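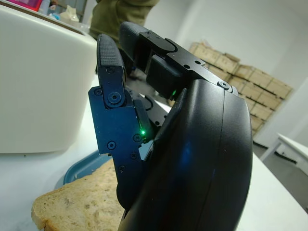 Wrist cam view of the toast station, gripper next to the tray

Thread: Food handling rules for a shared gripper - what do you all do?

sollby_bench
Posted 9/30/22

So that's our breakfast task, bread on the blue tray, and I want to talk about rules before we scale this up. We're a small lab and up to now our food policy has been one sticky note that says "don't eat the bread." Works fine, but we're getting three more stations in January and I've been told to write something proper.

What I have so far:

Bread used in a session gets thrown out at the end of that session. No going back in the bag.
Fingertip pads wiped down before and after, alcohol wipe, let them air dry.
Gripper force capped at 5 newtons for anything edible.
No hands inside the reach of the arm unless the operator has said "paused" out loud and the person has said it back.

The last one is the one I care about most. The pads are that dotted rubber kind and crumbs get down in the texture, so people just lean in and pick at them between runs. Drives me nuts.

What am I missing?

tinwhisker
Saying "paused" is nice but it isn't a safeguard. If a person can reach the arm then you need something that takes the motion away, an enable switch or a protective stop, and the rule should be that the button gets pressed before anybody leans in. We had the say-it-out-loud rule at my last job (a packing line at Wundum) and it lasted until the first day everyone was tired. People hear "paused" when somebody said "cause."

Also cap the speed while you're at it. We ran 200 mm per second any time a person was standing at the table and I never missed the extra.

gravyboat60
I'll disagree a little with tinwhisker. Stop button, yes, absolutely. But I'd keep the call and response too! It makes people look up. We do both, and new folks learn the talking part faster than they learn where the button is, which says something about where we put the button I guess.

My bigger question is the wiping. Do you check what your pads are made of before you hit them with alcohol? I wrecked a set that way, they went shiny and then they wouldn't hold a plate. Now it's a damp cloth with dish soap, then a plain damp cloth, and the alcohol stays in the drawer.

sollby_bench
Hm, I had not thought about the pads. They came with the fingers, and the datasheet just says "rubber," thanks a lot. I'll ask the vendor.

And yes okay on the button. We have one, it's on the wrong side of the table. Moving it goes on the list.

marm_olga
Hi, Olga Echeverría here, I do the safety paperwork for a couple of university labs so sorry in advance - I'm going to be the boring one.

Please write down whether the food will EVER be eaten. One sentence at the top of the page. If the answer is no, say so and label the bread. If the answer is yes or maybe, you are in a totally different world: food contact materials, what grease is in the joints, whether screws can come loose over a plate. Look at your own fingers, there are screw heads all the way down that link. In a no-eating lab that's fine. Over somebody's breakfast I would want to know who checks them and how often.

Second thing, toasters. If you're going to run one with an arm, treat the toaster as its own hazard with its own line in the risk assessment. Things I ask for: someone at the station the whole time it's plugged in, unplugged at the end by a named person, nothing flammable close by. I'd clear bags and any other loose stuff away from that end of the table, and I'd find a different home for a pile of cardboard if it's in the same room. Metal fingers and bread slots, I don't think I have to spell out. The arm does not go in the slots. Ever.

tinwhisker
+1 on cardboard. Every robotics lab on earth is half cardboard.

sollby_bench
Ouch, fair. The boxes against the wall are going to the storeroom. And no, never eaten, I'll put it in big letters.

On the slots: the plan was always for the arm to drop the slice from above and only push the lever after. Would you still want the toaster unplugged for that?

marm_olga
While you're developing it, yes. You can learn everything about placing the slice with a dead toaster. Plug it in when the placing is boring.

Selonex_refugee
Am I the only one who thinks this is a lot for a slice of bread? We ran 815 sessions with kitchen stuff and our whole rule sheet was five lines. If the page gets too long people don't read it, they sign it. I'd rather have five lines that everyone can recite.

gravyboat60
Both though? Long version in the binder, short one taped to the table. The Tóth write-up that used to be pinned in this forum did it that way and I copied it shamelessly.

tinwhisker
Five lines is fine if one of them is the button.

sollby_bench
Okay, draft of the short one, rip it apart:

1. This food is never eaten. Session bread goes in the trash at the end.
2. Press stop before you reach in, then say "paused" and wait for the answer.
3. Food mode on: 5 newtons, 200 mm per second.
4. Toaster unplugged unless today's sheet says otherwise. Fingers never go in the slots.
5. Pads cleaned before and after, look at the screws while you're there.

Still waiting on the vendor about the alcohol so number 5 doesn't say what to clean with.

marm_olga
I'd sign that. Put a name next to the unplugging and send me the long one when you have it.

Selonex_refugee
See, five lines. I'd swap 1 and 2 but I'll stop there.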